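3.2 Table covering and vessels

The Plemmont tasting room kept one long table for all sessions, and its white top was the first thing we changed. On a bare white surface, spills of water and coffee were hard to see, and clear glass was easy to overlook. We tried a cotton cloth from Storby for two weeks and then moved to heavy brown paper, which was cut to length from a roll and replaced after each session. One roll of 40 sheets lasted until the end of August.

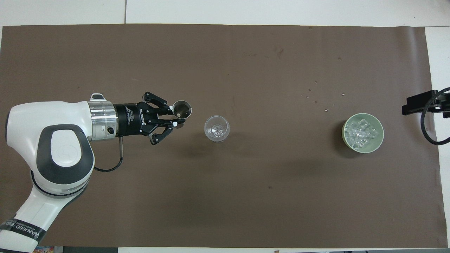
Page last changed: Friday, July 12, 2024

Figure 4. Small stainless-steel cup and clear stemmed glass over dark brown paper.

The paper covers most of the tabletop, with the vessels set toward the middle. Steel cups were used for coffee and sauces, stemmed glasses for water. Both types were washed by hand between sessions. Small brownish spots, like the one at the bottom of the cup in Figure 4, were recorded on the session sheet under "residue" and were not counted as breakage or loss.

Over the full period, 1246 place settings were laid on paper and 300 on cloth. Glasses were knocked over less often on paper. The cloth tended to gather at the foot of the glass when a plate was pulled across it, a problem also described in the Astden table study. Paper had its own drawback in that the ends curled, and the first sheets had to be taped down at the corners.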